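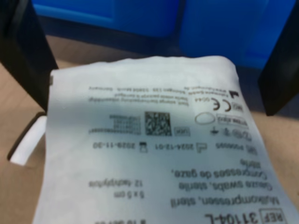

Gripper check, sterile pouch cell, Gradorside, April. I'm filling this one in properly after the dropped-pouch fault, and I'm sorry in advance for the length of the comments, but I'd sooner you had too much to read than too little! The arm had been letting go partway to the bin, and every fault in the log came from soft paper pouches like the 5 x 5 cm gauze swabs, which sag between the two black fingers when they're held by the edges. Counter stood at 1,121 picks when I stopped it.

## Before power-up

- [x] **Emergency stop, both buttons.** Good, firm click on each. The one by the door is a bit stiff, so give it a decent push.
- [x] **Guard door switch.** Cuts the arm as it should. Tried it 2 times to be fair to it.
- [ ] **Finger faces clean and flat.** Left one fine, right one has a shiny worn patch near the tip. Please order a pair from Söderlund (I've left the old packing slip in the drawer).
- [x] **Cable and hose run.** No rubbing, ties all snug.

## Running slowly

- [ ] **Grip force holds at set value.** Set to 840 on the Briso screen, and it drifted down over a long hold. I think that's our culprit, though the worn finger won't be helping.
- [x] **Drop alarm sounds.** Loud and clear, bless it.
- [ ] **Arm stops after a drop.** Failed. It carried on with an empty grip and went back for the next pouch, fault 103 on the screen the whole time. That's the one that worries me, with hands reaching in to pick things up.

## Result

**Not to be run in auto.** Slow mode with the door shut is fine for testing. Any dropped pouch goes in the reject tray, even if the paper looks perfect. I've sent the fault log to Osari and asked them to look at the stop signal first. Lockout tag is on the main switch, key's in the office.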